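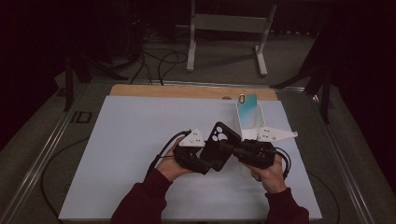
A black case and a teal one.

How to Sort and Store Your Phone Cases

If your household is anything like ours, you've got a drawer somewhere that won't shut properly, and half of what's in it is old phone cases. I finally pulled mine out one rainy afternoon in September, made a big pot of tea, and found over 50 of them (I know!).

Start by clearing a table and laying down something pale and flat. Dark cases vanish on dark wood, and a light board makes the camera cutouts so much easier to compare. Turn each case back side up and look at that corner first. A cluster of round openings won't suit the same phone as one small oval, however close the two cases are in size.

Group them by model, then pick your favourites — I allow 2 per phone, and yes, it hurts a little. Wipe them with a damp cloth and a drop of dish soap, and let them dry overnight.

For storage, I like an upright holder, open at the top with short sides. Stand each case on its end, clear and coloured ones at the front where you'll enjoy them. My Voltden holder takes 9 slim cases, or fewer of the chunky sort.

Comments

Did this with the kids, lovely way to spend a Sunday!

Does the Vonia holder fit tablet covers too?

Related
Taming the charger drawer
Itden cable boxes, two years on
Labelling tips for small spaces

Search this site... Go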